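Right, thread time. I've been asked by three different relatives whether a robot can do their tidying up yet, so I'm putting the whole answer in one place and then I can just send people the link.

Short version: some of it, slowly, if you're not in a hurry and you don't own anything made of glass.

Long version, get a brew.

First, the stuff that already works and that everybody has stopped calling a robot. Washing machine. Dishwasher. The round vacuum thing. My mum's Etow has been bumping round her flat for years and she talks to it like a budgie. It does one job, on one flat surface, and it still eats the fringe of the hall rug every other week.

What people mean when they ask me is the other thing. Arms. Hands. Something that looks at the mess on a table and puts it away.

I used to do returns at Flistard, the homeware place, so I have Opinions about putting things away. Returns is basically a job where people hand you a carrier bag of nonsense and you work out where each bit lives. A mug, half a curtain rail, one candle, the wrong lid. You do it without thinking after the first month.

And the bosses were always going to automate it! There was a man from Gorkia (they make the sorting arms) who came in with slides. The slides had boxes on them. All the same size, all square, all the right way up. I remember looking at the slides and then looking at my trolley.

To be fair to Gorkia, the arm was brilliant on boxes. It'd shift them all night and never moan about the radio. Give it a bag of curtain hooks and it just sort of hovered.

Okay so now the bit I find properly interesting, which is small things on a table. Forget the lovely empty kitchens in the adverts. I mean a normal table with normal clutter on it.

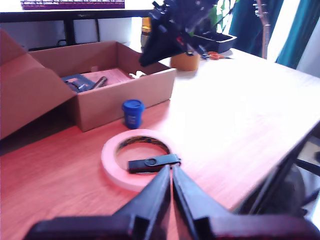
Page 2 of 3

Look at the USB stick. It's lying partly over a roll of pink masking tape, so it isn't flat on anything. I'd pick that up while looking at my phone. I wouldn't even know I'd decided which finger went where.

For a gripper with two stiff fingers that's a proper little puzzle. Come in too low and you've got hold of the tape as well. Come in too high and you're pinching air. Nudge it and the stick slides off into the middle of the roll, and now you've got a harder job than the one you started with.

Then say you get it. Where does it go? There's an open cardboard box right there, so fine, in the box. But there's already a silver metal part and a sheet of pink paper in there, and a small crumpled white thing that could be rubbish. Is it a box for keeping things or a box for chucking things? I don't know and I'm a person.

This is my main point so I'll give it its own post: most of tidying is knowing what things are FOR. The picking up is only half the job.

The scissors are a good one too. Orange handles, nice and bright, you'd think that makes it easy. Finding them, yes. But scissors lying flat on a table are thin, and I've watched people with gloves on fail to pick up scissors. Two hard fingers have it about as good as a person in oven mitts.

And the leaves in that tray at the back! Imagine asking a machine to move those without mangling them. I can't water a fern without snapping something.

Somebody's going to reply "but I saw a video of one folding a shirt". Yep, me too, loads of them. Check the little text in the corner for the speed. If it's been sped up, put the kettle on and work out how long your actual laundry basket would take. Then have a look whether somebody out of shot is steering it, as that happens a lot and it's a different thing altogether.

I'm not being sniffy about steering, by the way. A person working the arms and showing them how it's done seems to be how plenty of this gets taught. It just isn't the same as it doing your shirts while you're at the shops.

Money. People always skip money. A hobby pair of arms is within reach now, my neighbour priced one up at 2,000 quid before he'd bought a table to bolt it to. For that you get something that might, on a good evening, put pens in a pot. I can get pens in a pot for free by shouting up the stairs.

Shop floors are a bit different and I think they'll get there first. Someone can change the shop to suit the machine. Same trays, same lights, same bit of tape on the floor. You can't do that to a house. Well, you can, but then you live in a warehouse.

Fröhlich, the bakery by the station, has a machine that does trays in and out of the oven and it's great. They had to swap every single tray in the place to the same kind first. The woman on the till told me the swap was more bother than the machine. The buns are still boxed up by hand, mind, because buns are squashy and customers are fussy.

I timed myself on the kitchen table last night, out of nosiness. Post, batteries, a screwdriver, someone's hair bobbles, two chargers, tea towel. 35 seconds, and that included reading a leaflet about guttering.

I'd love to see an arm have a go at that exact pile. I don't mean to laugh at it! I'd want to see which thing it got stuck on. My money's on the hair bobbles.

So, my scores so far, totally unscientific.

Vacuuming a floor: yes, rug permitting.
Moving identical boxes: yes, better than me.
Picking one small thing off a clear table: often, slowly.
Picking one small thing off another small thing: depends on the day.
Knowing whether it's rubbish: no chance.
Tea towels: ask me again in April.

If you work with these things and I've got something wrong, tell me, I'm happy to be put right. Especially on cloth – I've heard it's come on a lot and I've only seen videos.

And if you did returns anywhere, please reply with the worst thing you ever had to find a shelf for. Mine was a single stair rod, no receipt, wrapped in a pillowcase.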